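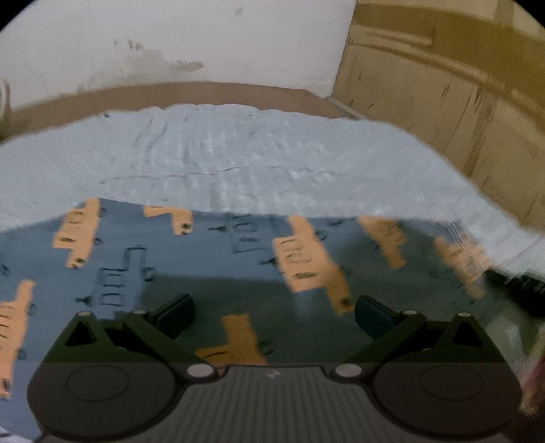 Blue patterned fabric on a pale sheet, white wall behind.

Chef whites for a cooking competition: do I really need new ones?
Posted in June by sowa_linecook

I'm in the regional heat of the Plitlow young cooks contest and the rules say "clean, professional whites." I own 2 jackets. One has a turmeric map of somewhere on the left sleeve, the other lost a button to the walk-in door. A new one from Lekemow is 157 dollars with my name stitched on, which is a lot to pay so the judges can spell me correctly when they send me home. Has anyone competed in their regular work jacket? And do they mark you down for it?

brinetime

Competed twice, placed once, same jacket both times. Nothing on my score sheet was about clothes except a hygiene box, and that was hair, nails, apron and a clean side towel. Sew the button on. Take the spare in a garment bag and change right before you're called, so you don't walk in wearing your breakfast. Skip the stitched name. Most of these contests hand you a bib or a sponsor jacket at the door anyway. Email the organizer and ask, they answer faster than you'd think.

For the turmeric, hang it outside damp on a sunny day and keep doing that. Mine faded a lot after 4 rounds. Don't use bleach if there's any polyester in it, I turned one a nice shade of old tooth.

Pludolon_Pete

buy the new one. you cook better in a new jacket, everyone knows this

hotpass526

Pete has been telling people to buy things on here for years and I have never seen a plate of his food.

Borrow one. Somebody in your kitchen is your size. Wash it twice before the day, because a starchy collar will rub your neck raw by the time you're plating, and practice your dish in it at least once. I found out mid-heat that my borrowed sleeves were long enough to go in the sauce. They went in the sauce.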